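Plulter Tabletop Sim Kit – data card and README

Version notes for the July build. Maintained by Jörg Petersen (rendering, packaging) and Yasmine Samir (task definitions, annotation). Questions about licensing go to Rigoberto Giraldo.

Summary

Plulter is a paid kit for teams that train or test manipulation policies on two-armed robots and want simulated episodes they can replay. It ships as a set of recorded episodes, the room and object files needed to re-render them, and a small loader. The kit does not include a physics engine. Replay has been tested with Wevent as the scene runner and with the Tivo viewer for inspection.

Contents

Episodes: 3,219
Task families: 20
Object models: 396
Room layouts: 19
Views per episode: one body view, one view per gripper
Control: joint positions, both arms, plus finger opening
Text: one instruction per episode, with up to four rewordings

The episode total counts complete recordings only. Aborted recordings are kept in a separate folder, aborted/, with the same file structure and a short reason code. They are excluded from the default index.

Folder structure

episodes/ holds one folder per episode. Each contains state.bin, views/, instruction.txt and meta.json.
rooms/ holds wall, floor, door and window geometry.
objects/ holds meshes and textures, one folder per model.
splits/ holds the train, validation and test lists.
tools/ holds the loader, the replay script and the integrity check.

Object folders are named by category and index. Names are stable across builds. A model that is withdrawn leaves a gap in the numbering, and its index is not reused.

Installation

Unpack the archive to a local disk. Network drives work but replay is slow, mostly from the large number of small texture files. Run the integrity check before anything else. It reads every state file and compares it with the manifest, and it stops at the first mismatch. Use the keep-going option to get a full list.

The loader needs Python and a recent numpy. Rendering from state needs Wevent. If you only want the stored views and joint data, you can skip the renderer.

Reading an episode

All state is stored at the control rate. Views are stored at a lower rate, and meta.json gives the index of the control step that matches each stored view. Do not interpolate view times from the episode length. Older loader code did this and drifted by several steps on long episodes.

Angles are in radians. Lengths are in meters. Finger opening is stored as a fraction of full travel, with zero meaning closed. Left and right always refer to the robot's own left and right.

The body camera is not leveled. Its roll is stored with the camera pose in meta.json, and walls and table edges will run at an angle in the stored views. Leveling can be done at load time with the upright flag, at the cost of cropped corners. Policies trained with the flag on should be tested with it on.

Annotation

Instructions were written by Yasmine Samir and Jhonatan Inga from the task definition, then checked against a replay. Rewordings change the verb or the way an object is named, never the target. Object names in the instructions are free text. For a strict match use the object index in meta.json, which is the only field that links an instruction to a model.

Contact labels are computed from geometry during replay. They mark any step where a finger surface and an object surface come within a fixed tolerance. The labels say nothing about grip quality – a finger brushing past an object gets the same label as a firm grasp.

Splits

Splits are made by room and object together. No test room appears in the training list. Some object categories appear in both, but the individual models do not. If you build your own split, keep all rewordings of one instruction on the same side.

Sample views
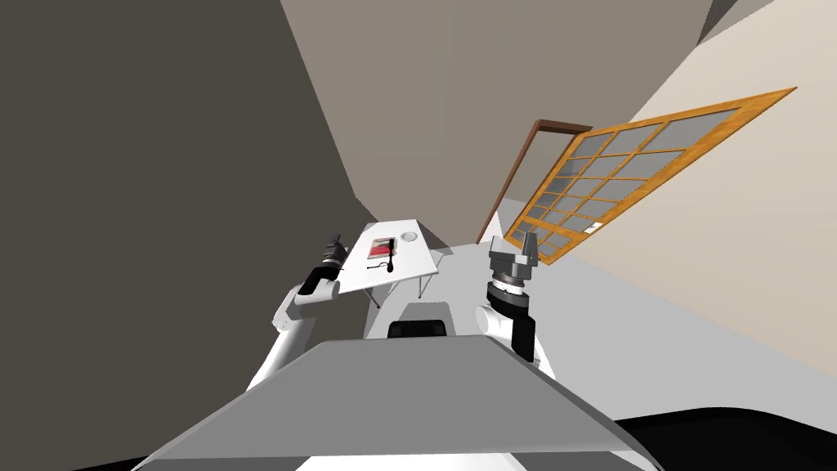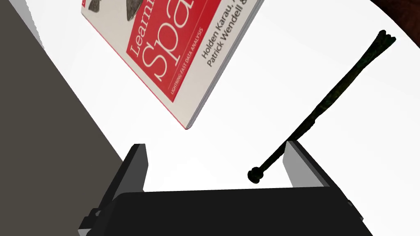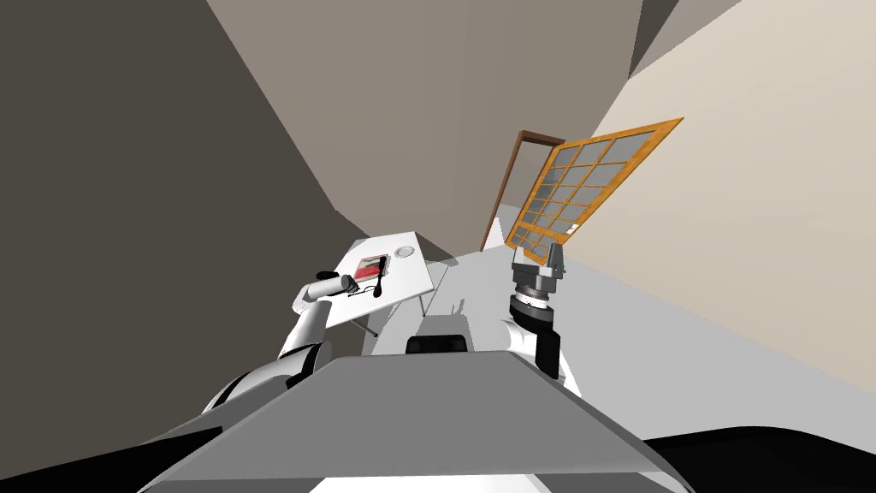
Known limits of this build are mostly on the appearance side. Walls and floors carry flat color with no surface texture, and a policy that relies on visual detail in the background will find little to use. Objects are handled differently: cover art and lettering are part of the texture, so the book in the gripper view can be read down to the subtitle, LIGHTNING-FAST DATA ANALYSIS, while in the body views it is reduced to a small patch of red and white. Anyone testing text-based object selection should therefore take the gripper views as the input. Downsampling them below the stored size removes the smaller lines first.

Thin objects remain hard. Collision shapes for sticks, pens and similar models are simplified, and the visible surface can stand slightly off the collision surface. Ottmar Reinholz is working on tighter shapes for the next build. Until then, treat contact labels on these models as approximate.

The robot's own body fills a large share of the body view. A mask for the torso and arms is provided per stored view in views/mask/. The mask covers rigid links only and misses a thin line at some joints.

Lighting is fixed per room. There is no lighting variation within an episode, and none between episodes in the same room.

Compatibility

Bailly controllers can read the joint files through the export script, with one caution: Bailly numbers the wrist joints in the opposite order. The script swaps them unless told otherwise. Check one episode in Tivo before exporting a full set.

License and support

One license covers one site. Derived models may be published, object meshes may not. Support covers loading, replay and export, and does not cover policy training. Bug reports should include the build name, the episode folder and the output of the integrity check.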